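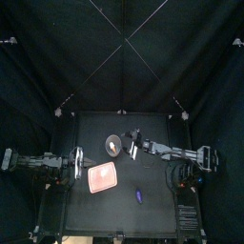

Bench 2, August, 14:20. Cone in the clear bowl, pink container and purple piece still out.

Continued with the small props for the Wadonia play-kitchen set. Today was only the tabletop layout and the containers.

Bowl: keeping the clear one. The cone can be seen through the wall, so a side view is enough to tell whether it is in or out. It rests at an angle. Tried standing it scoop up this morning and it fell over every time, so the layout sheet now says "any angle" for the cone.

Pink container: rounded corners, lighter rim. Weighed it before lunch, 14 g empty. Tuva wants it square to the table edge at the start of each layout. I would leave it tilted - it gets knocked out of square anyway and we lose time fixing it. Not settled.

Purple piece: no proper name on the inventory. Entered as item 967 until Nusrat Ekanayake finds the packing slip from Quintero. Goes lower on the table than the other two, well clear of the pink container.

Surface: matte black is fine for the pink and the cream. Purple is the weak one. Dropped the overhead lamp from 875 to 300 lux on the meter and the purple was hard to pick out by eye from the door. Back to 875 for now.

Black drapes need a lint roller before the next layout. Wiped the table with a dry cloth only, no spray.

To do:
- second clear bowl, same size, from the Wasau shelf
- ask Tuva about the tilt again
- relabel the prop bin, old label says Vurnow
- try a pale mat under item 967

Stopped 16:45.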